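[basturico-users] Re: Snack packets going soft before the printed date
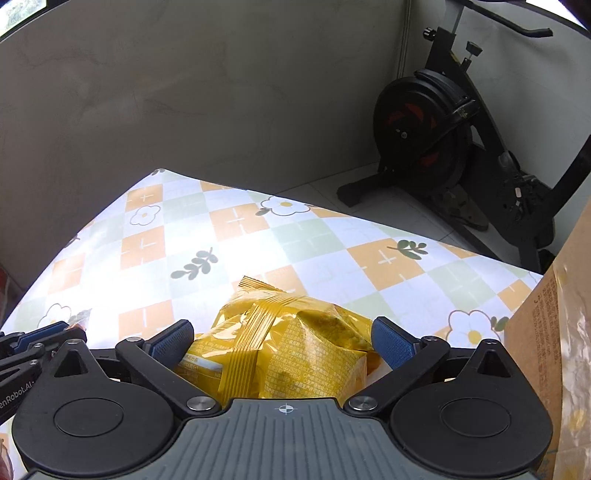 Page last modified: July 17, 2022

On the question of storage life for small bags, an earlier post in this thread said:

> We keep single-serve packets in a pantry that runs warm in
> July. The ones from the Stisteo multipack are soft well before
> the date on the back. The ones from Mahrous are fine. Both are
> sealed and neither has a hole I can find. Is this the film or
> the filling? I have been blaming the seal and am ready to be
> told otherwise.

It could be either, and you can separate the two with a kitchen scale that reads to a hundredth of a gram.

Weigh 8 sealed packets of each kind and write the weight on the packet with a marker. Put them all on the same shelf. Weigh again every week for 6 weeks. A packet that takes on water gets heavier. If the film is letting vapor through, all packets of that kind will gain at close to the same rate. If the seals are at fault, most will hold steady and one or two will climb much faster than the rest.

If nothing gains weight and the contents still go soft, the water was in the packet when it was closed. That points to the filling or to the packing room, and no change in your pantry will fix it.

Some notes on method:

Zero the scale before each packet. Cheap scales drift as they warm up, and the changes you want to see are small. Keep one coin or steel washer with the set and weigh it each time. If the washer moves, subtract the same amount from everything else.

Do not squeeze the packets to test them. Pressing on the pillow loads the end seals and can open a channel that was not there before. For a leak check, do it last, on packets you are willing to lose: hold one under water in a clear bowl, press gently, and watch the ends and the back seam for bubbles. Slow leaks will not show this way. The weight record is the better evidence.

Keep a humidity gauge on the shelf. My own shelf sits at 50 percent most of the year and I see almost no gain in a season. A warm, damp shelf speeds up vapor transfer through any plastic film, so results from two houses cannot be compared unless both report temperature and humidity.

As for the film, a clear or printed plastic with no metal layer passes more vapor than a metalized one. Cut an empty packet open and look at the inside. Silver inside usually means metalized film, though a silver ink can look much the same. The inside of my Zonell packets is silver, and 4 of them kept through last summer with no gain I could measure.

If you run the test, please post the raw weights as plain text in the body of the message. The list strips attachments, and averages alone will hide a bad seal.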